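Hand-held gripper demos: how many bottle grasps before the policy stops fumbling clear glass?

skurberg_dee
Hello all, and thank you for the patience while I got this written up, I know I promised it back in June! As most of you know, I've been collecting demonstrations with the hand-held gripper and training a grasping policy on them, and I wanted to find out whether variety of objects matters more than sheer number of demos. So I made two training sets of the same size, 3000 demos each. Set A used 40 different containers. Set B used just a handful of them, over and over until my wrist ached.

On containers neither policy had seen, I ran 188 trials apiece and A came out well ahead. The gap was widest on clear glass, where B kept closing too early and nudging the bottle along. Opaque plastic was much closer between the two, and I'd love to hear theories on that.

For anyone wanting to try the same thing, my routine goes like this:

1. Lay the containers on their sides and point the caps in different directions. Mix glass with plastic and keep other clutter nearby.

2. Bring the gripper in toward the neck, slowly, with the fingers open on either side of it. Green screw cap bottle on this one, already in the gripper:

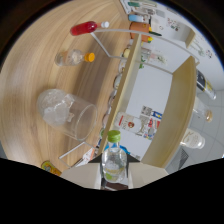
3. Close, lift, hold for a breath, and set it down somewhere new. Then go and pick a different one, even if you liked the last one (I have favorites, I admit it).

4. Reshuffle before you get bored, and well before you think you need to.

Despina

nonport_lab
Lovely work, Despina, and I enjoyed reading it with my coffee. I do have to push back a little, though. Set A has more objects, but I'd bet it also has more layouts, if you reshuffled every time you swapped containers in. How do you know it's the objects doing the work?

skurberg_dee
Fair question, and it stung a bit! I tried to reshuffle equally often in both sets, but I didn't log it, so I can't prove it to you. I'll rerun B with the reshuffles written down.

luvard77
I'm with nonport on this. We saw something similar with mugs, and most of the gain went away once we matched the layouts. Clear glass might be different, mind you. Our mugs were all ceramic.

alexiou_k
I'll take the other side. Glass looks like whatever is behind it, so a policy raised on a few bottles learns those few bottles and that's that. More kinds of glass has helped us every single time.

3213 views

Comments (3)

marrow: Please post the rerun when it's done, I've bookmarked this.

tillyb: Do you keep liquid in the bottles or empty them first? Ours slosh.

skurberg_dee: @tillyb I use a mix, and a partly filled one is a good test. Rerun starts Tuesday!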